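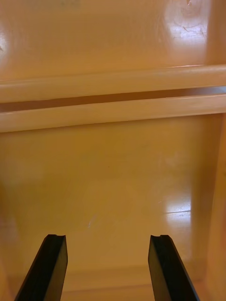 Open day FAQ

Last updated Mar 4, 2024

Flalton picking hall, visitor questions. Put together in a hurry from the emails and from what people asked on the last open day in October. If yours isn't here, ask at the desk or write to Gunvor.

GETTING HERE

Where is it?
Flalton works, the long building behind Åberg. Not the front entrance, that's offices. Follow the signs round the side to the green door.

Can I park?
Yes, 20 spaces for visitors on the gravel. Fills up early. After that it's the street, and please not in front of Åberg's loading doors, they do get lorries in.

Is there a bus?
There is, stops at the top of the road. Downhill on the way here, uphill going home.

Do I need to book?
For the hall tour yes. For the talks and the coffee, no, just turn up. Tours go in groups of nine and we can't squeeze in a tenth, sorry, the walkway is narrow.

I booked and can't come. What now?
Reply to the confirmation mail with the word CANCEL. There's a waiting list and somebody will be pleased.

Does it cost anything?
No.

Can I bring children?
Yes to the talks and the hands-on table. Hall tour is from age 9 up, with an adult each. Pushchairs stay at the desk.

Wheelchair access?
Green door is level. Hall walkway is level too but has one tight corner by the charging point. Tell us when booking and we'll take you round the other way, same tour, slightly longer.

Dogs?
Assistance dogs only. It's noisy in there.

WHAT YOU'LL SEE

What does the robot do?
Picks small parts out of plastic bins and puts them where they're wanted. That's the whole job. Two fingers, open, go down into the bin, close, come up. People expect something with legs and are sometimes a bit let down for the first minute.

How long is the demo?
20 minutes, then questions. The tour after it is longer, depends how much the group talks.

Is it live or a recording?
Live. Which means it goes wrong sometimes. Joar runs it and he'll talk you through what happened while he restarts.

What is it picking?
Depends on the slot. Morning is brackets and clips from Estard, the afternoon is mixed bits, including things visitors hand over (see below). No liquids, no food.

Why is there an empty bin in the demo?
We start with one. The arm goes in with nothing to pick so that you can see the approach properly, fingers open, pointing at the bottom panel. Once there are parts in the way it's much harder to follow. Also a good check for us, if it tries to grab something in an empty bin then we know straight away that the settings are off.

Why are the bins yellow?
They're the ones we had. Yellowy tan really. Black fingers show up well against them, which is handy for visitors. Other colours get used in the hall too.

Isn't shiny plastic a problem?
Good question and we get it every time. Yes, it can be. Overhead lights give bright patches on the bottom and the walls, and a bright patch can look like a part to the camera, or hide one. Precious Hendricks has a short slot on this straight after the first demo. She brings a matt bin and a glossy one and swaps them over.

And scratches?
Same sort of thing, less of it. A used bin picks up scuffs and the odd speck of dirt. We don't hide the used ones for the open day. A system that only works with spotless bins isn't much good to anyone.

Why the ridges on the side of the bin?
Stiffness mostly. They matter to us since the fingers have to stay clear of them on the way in and out. In the early trials that was most of our bumps. Side walls and corners are the other trouble spot, a part lying tight against the wall leaves no room for a finger on that side. Joar will do one of those on purpose if asked.

What are the little notches on the fingertips for?
Helps with thin edges. Ours are flat black plates with a small step at the tip. Erzsébet Bakos looks after the fingers and has a tray of older shapes at the hands-on table, you can pick them up and try them on a clip yourself. Harder than it looks.

Where's the camera?
There's one at the wrist, looking down past the fingers. You'll get its view on the big screen, so you see the bin as the arm does. Stand at the back if moving pictures make you queasy, it swings about a bit between bins.

How fast is it?
Demo speed is slower than working speed, so people can see. We'll run it at full speed once at the end if the group wants.

How often does it miss?
Last October we kept a tally on the whiteboard for the fun of it. 200 tries over the day, 69 of them on things visitors had brought. Brackets fine, nearly all first go. Visitor items, mixed. Joar has the sheet if you want the detail, don't ask the rest of us.

Can I bring something for it to pick?
Please do! Must fit in your closed hand, nothing sharp, nothing wet, nothing you'd be upset to get back scratched. Keys are popular, and hard. Hand it in at the desk with your name on a slip. One item each.

Can I drive it?
Not the arm in the hall. There's a small jog box at the hands-on table, hooked up to a spare gripper on a stand, open and close only. Queue moves quickly.

Can I put my hand in the bin?
No. Not even when it's stopped. Yellow line on the floor, everybody stays behind it, staff included unless the key is out.

PRACTICAL

What should I wear?
Flat closed shoes for the tour. No sandals, we do turn people away for this. Long hair tied back, scarves off or tucked in. We lend out eye protection at the door, give it back please.

Is it loud?
Compressor is. Comes on every few minutes without warning. Ear plugs in the bowl by the door.

Is it cold?
The hall is, yes. Keep your coat. Talks room is warm.

Photos?
Fine in the demo area and at the hands-on table. No photos past the second door, that's Ukelska's side and they've asked us. Phones away there, not just in your hand.

Food?
Coffee, tea, buns. Vegan buns on the left hand plate, they go first. Nothing in the hall itself, crumbs end up in the bins.

Toilets?
Through the talks room, second on the right. The first door is a cupboard.

Lost property?
At the desk until the end of the month. Still have one umbrella and a childs glove from October.

SCHOOLS AND GROUPS

Can I bring a class?
Yes but not on the open day, it's too full. Lurdes Magalhães does school visits on other dates, two adults per tour group, and she'll send you a sheet to go through beforehand. Older classes get to write a short pick routine and see it run. Younger ones sort clips by hand against the arm and generally win.

Do you come out to schools?
Only with the small gripper and the finger tray. The arm is bolted to the floor.

Is there a handout?
One page, both sides. At the desk. Printed version only for now, a proper download is on Lurdes' list.

Can my company send people?
Yes, same booking form. If you want to talk about your own parts, say so in the notes box and bring a handful of them along. Erzsébet will have a look but she won't promise anything on the spot, and there's no quoting on the day.

JOBS AND THINGS PEOPLE ASK AT THE END

Are you hiring?
Sometimes. Board by the green door has whatever is open. Summer placements too, ask Precious.

Did it take somebody's job?
Asked every time, fair enough. The people who picked by hand here now load bins, check trays and clear jams, and two of them will be on the tour so put it to them directly. They've got different opinions on it and we've not told them what to say.

Does it learn by itself?
Not while you're watching. We record picks, go through the bad ones, change things, try again. Slow work. There's a bit about it in the second talk.

Can I buy one?
We don't sell them.

Does it have a name?
Not officially. There was a vote in October and the slips have gone missing.

What if it breaks down on the day?
Then you get Joar with the lid off explaning what's wrong, and the rest of the tour as normal. Your booking still stands.

When's the next one after this?
No date set. Leave your email on the list at the desk and we'll write once when there is.

Who do I contact?
Bookings, access, waiting list: Gunvor Kvam
Schools: Lurdes Magalhães
Anything about grippers: Erzsébet Bakos
Talks, lights and cameras, placements: Precious Hendricks
The demo itself: Joar Dahlgren, but he's slow on email, try Gunvor first

Mails get answerd in the afternoons. Bookings close the evening before at six.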